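Wulo Planner: Frequently Asked Questions

What does Wulo do, in plain words?

Wulo takes demonstrations recorded with hand-held grippers and turns them into motions a robot arm can plan and carry out. It grew out of our cloth handling work at Wekonstead, so you'll find it has a soft spot for towels, shirts and anything else that refuses to keep its shape!

Do I need two grippers, or will one do?

One is fine for picking and placing, and plenty of people start there. For cloth we'd gently steer you toward two, so that one can hold a corner while the other goes looking for the next edge. The planner treats the pair as a single recording with a shared clock, and if the clocks drift by more than 8 milliseconds it'll stop and tell you (a bit loudly, sorry) before you waste an afternoon on it.

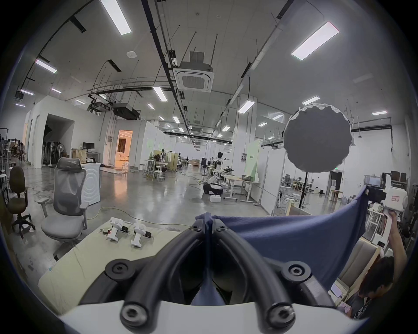 Once both tracks are lined up, Wulo looks for the stretches where the two grippers are holding the same piece of fabric, and it keeps the distance between them as a limit during planning. You can loosen that limit in the settings file under "span," though we'd try the default first.

How many demonstrations should I record?

It depends on the task, of course. Our own folding set, Gevum, has 2,674 demonstrations in it, but we had a usable towel fold after the first 90, and you may well be happy with fewer if your cloth is always the same size.

Why does the planner reject some of my recordings?

Nearly always it's tracking loss. Open the log and search for "pose gap," and you'll see the time stamp where things went wrong. Trimming the recording on either side of the gap usually saves the rest of it.

Can I use Wulo with the Mohammed controller?

Yes, from version 49 onward. Older versions send joint targets in a different order, so please update before you connect anything that moves.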